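4章 見学会・公開日のデモ設置

本章は、Tosauアームを会議室に持ち込み、来訪者の前で衣類の把持と移し替えを見せるための手順です。常設セルで動かす場合は3章に戻ってください。3章のほうがずっと楽です。

対象は、Mernport事業所の公開日、取引先の見学、および「ちょっと見せてもらえますか」と言われた結果、ちょっとでは済まなくなった訪問の全部です。

4.1 始める前に

設置担当と操作担当は別の人にします。説明担当はさらに別の人が望ましいのですが、人数が足りないときは操作担当以外なら誰でもかまいません。操作しながら説明すると、説明が盛り上がったところで手元がおろそかになります。

用意するもの

・Tosauアーム本体、二指グリッパ、制御ユニット
・教示ペンダントと非常停止スイッチ(ケーブル長を確認すること。毎年、壁まで届かないことが当日わかります)
・養生テープ、結束バンド、延長コード
・段ボール箱(ふたを閉じ、テープで留めたもの)
・デモ用Tシャツ
・予備のグリッパ指先 一組
・見学者用の受付表(様式1588)

様式1588は総務の共有フォルダにあります。旧様式も同じフォルダに同じ名前で入っています。新しいほうには署名欄があります。

注意:電源は壁のコンセントから直接とってください。コーヒーメーカーと同じ系統につないだ場合、デモの途中でどちらかが止まります。これまでの実績では、止まるのは必ずアームのほうです。

4.2 会場の設営

1. 会議机の位置を決めます。アームが天板の作業位置に届き、肘が柱にも棚にも向かない向きを選びます。部屋の見栄えはこの段階では考えません。

2. アームの可動範囲を床に養生テープで示します。机の下も省略しないでください。椅子の脚は机の下から入ってきます。

3. 椅子を整えます。操作担当の通り道にある椅子は、先に動かしておきます。見学者を座らせる場合は、アームの停止中に着席してもらい、背もたれがテープの外側にあることを確かめます。キャスター付きの椅子は、座った人が熱心であるほど前に進みます。

4. ケーブルを机の端に沿わせ、通路を横切る分は床に貼ります。アーム側のケーブルには余裕を残します。全軸を端から端まで動かし、引っ張られる箇所がないか目で追ってください。

5. 非常停止スイッチを操作担当の手元に置き、一度押します。アームが止まることを確認してから復帰させます。

6. ホワイトボードに残っている内容を確認します。消してよいか書いた本人に聞き、本人が見つからなければ紙を貼って隠します。赤字で「消すな」とあるものは、たいてい本人も何だったか覚えていません。それでも消さないでください。

注記:一回の見学は20人までです。これを超えるときは組を分けます。後ろの人が見えないという苦情は、前の人を下げる理由にはなりますが、机に近づける理由にはなりません。

4.3 起動と原点合わせ

1. 制御ユニットの電源を入れます。表示が落ち着くまで待ちます。待っている間に再起動すると、待ち時間が最初からになります。

2. ペンダントで動作モード「公開」を選びます。このモードでは速度の上限が40%に制限されます。遅く見えるという感想をいただきますが、上限は変更しません。

3. 原点合わせを実行します。各軸が順に動くため、机の上に背の高いものを置いたまま始めないこと。

4. グリッパを全開、全閉と動かし、左右の指先が同じように動くことを確認します。片方だけ遅れる場合は4.7を参照してください。

5. ペンダントに「192」と表示されたら、カメラの校正値が古くなっています。校正板を使って取り直します。確認ボタンを押せば表示は消えますが、校正値は古いままです。この機能を誰が何のために付けたのかは、Stistutico社のサポートに問い合わせても判明していません。

注意:原点合わせの間、見学者を室内に入れないでください。最も地味な動作であると同時に、最も予測しにくい動作です。

4.4 段ボール箱とTシャツの配置

デモの主役はTシャツです。硬い部品なら失敗しにくいのですが、見学者はすぐに飽きます。布は毎回かたちが変わるため、成功しても失敗しても会話が続きます。

1. ふたを閉じた段ボール箱を机に置きます。箱は作業台の代わりです。上から押して天面が沈むようなら、別の箱に替えます。

2. 箱の底面を養生テープで机に仮止めします。貼らなくても動かないことはあります。前日の練習では、という意味です。

3. Tシャツを天面の中央に、ゆるく畳んで置きます。きれいに畳む必要はありません。むしろ、しわが寄っているほうが指先のかかる場所ができます。アイロンをかけてきた担当者には礼を言ってから、一度丸めてください。

4. ペンダントで「接近」を実行し、グリッパを布の真上まで下ろします。最後は手動送りで少しずつ下げ、指先が布に触れる高さを登録します。

5. 登録した高さで一度閉じ、布だけをつかめているか確かめます。箱の天面まで挟もうとしていれば、高さを少し上げて登録し直します。

指先を下ろしたときの当たり具合は、数値よりも横から見たほうが早くわかります。布に押し当てた状態で一度止め、天面のたわみを確認してください。プリントの厚い生地は滑りやすいことがあるので、無地の部分のしわをねらうのも手です。

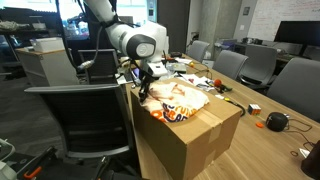

4.5 見学者を入れてからの進行

1. アームを待機姿勢に戻し、停止させた状態で入室の案内をします。

2. 説明担当が、テープの内側に入らないこと、机の上の物に触らないことを伝えます。二つ目は子ども向けと思われがちですが、手を伸ばすのはおもに役員です。

3. 操作担当が「動かします」と声に出し、室内を見渡してから開始します。返事は不要です。拍手が起きても開始の合図と取り違えないでください。

4. 把持、持ち上げ、移動、解放の順に一巡させます。一巡したら必ず止めます。

5. 質問を受けます。アームは停止のままにします。

6. 二巡目は、希望があればTシャツの向きを変えて行います。見学者に置いてもらってもかまいません。その場合は停止を確認し、置いた人がテープの外に戻るまで待ちます。

進行の目安は一組40分です。内訳は決めていません。以前は細かい時間割があったのですが、最初の質問で崩れるため、この版から削除しました。

把持に失敗したとき

慌てずに待機姿勢へ戻し、布を整えて一度だけやり直します。二度目も失敗したら、説明担当が布の扱いの難しさについて話を始めます。その間に操作担当は高さを登録し直します。この話は長めに準備しておいてください。

「今日は調子が悪くて」と言わないこと。見学者は調子のよい日を見ていないので、比較のしようがありません。

4.6 よくある質問への答え方

公開日には毎回ほぼ同じことを聞かれます。担当者によって答えが違うと、後で営業が困ります。下記にそろえてください。

洗濯物を全部畳めますか
畳めません。公開モードのデモは、つかんで移すところまでです。期待の大きさには感謝を述べてください。

人がやったほうが速いのでは
速いです。そのまま認めてかまいません。反論を始めた担当者は、これまで全員、残り時間を使い切りました。

いくらしますか
その場では答えず、Stistutico社の窓口を案内します。冗談で金額を言わないこと。翌週、その金額で見積依頼が来ます。

ルービックキューブはできますか
この手順には含まれていません。机にキューブがあると必ず聞かれます。聞かれたくない組のときは、先に棚へ移しておいてください。ボールも同様で、こちらは「投げられますか」と聞かれます。公開モードでは投げません。公開モード以外でも投げないでください。

AIですか
カメラの画像から把持位置を選ぶ部分には学習した模型を使っています。進行の順番は、人が書いた手順をそのまま実行しているだけです。後半を聞いてがっかりする方もいますが、省略しないでください。

4.7 困ったとき

片方の指先だけ遅れる
電源を切り、指先の取り付けねじと異物を確認します。糸くずが原因のことが多いので、ピンセットを用意しておくと便利です。直らなければ予備の指先に交換し、原点合わせからやり直します。

布をつかんだまま放さない
非常停止の必要がなければ通常停止をかけ、ペンダントで「開」を押します。手で引き抜かないでください。見学者に手伝ってもらうのも不可です。盛り上がるのは事実です。

箱ごと持ち上がった
停止し、箱を支えられる高さまでゆっくり下ろします。登録した高さが低すぎます。4.4の手順4に戻ってください。なお、この現象がいちばん喜ばれますが、正式な演目にはなりません。申請は二度あり、二度とも却下されています。

非常停止を誰かが押した
押した人を責めないこと。異状の有無を確かめ、復帰操作をして、原点合わせを行います。原点合わせですから、見学者にはいったん退室してもらいます。押してみたかっただけの人にも、この退室がちょうどよい説明になります。

画面が英語に戻った
設定の「Language」から日本語を選びます。一覧は五十音順でもアルファベット順でもありません。下のほうにあります。

4.8 撤収

1. 最後の組が退室したことを確認し、アームを収納姿勢にします。

2. 制御ユニットを停止操作で終了させ、表示が消えてから電源プラグを抜きます。

3. Tシャツを外し、ほつれや伸びを見ます。指先の跡が残るようになったら交換時期です。持ち帰りを希望する人には、交換時期になったものから渡します。

4. 床と机の養生テープをはがします。柱に貼った分を忘れがちです。

5. 椅子と机を元の位置に戻します。元の位置がわからない場合は、設営前に撮っておけばよかったと思いながら、左右対称に並べてください。

6. 様式1588を集め、人数を記入して総務に渡します。

7. 不具合の記録をLiepiņaの共有記録に入力します。「特になし」と書けるのは、本当に特になかった場合だけです。箱が持ち上がったことは、特にあったことに含まれます。

注記:段ボール箱は次回も使えますが、「捨てないでください」と書いておかないと清掃の際に回収されます。書いておいても回収されたことが一度あります。予備の箱は4.1の一覧に載っていないので、気づいた人が確保してください。次の改訂で追加します。

関連項目:3.2 常設セルでの原点合わせ、5.1 指先の交換、付録B 校正板の保管場所(鍵は受付)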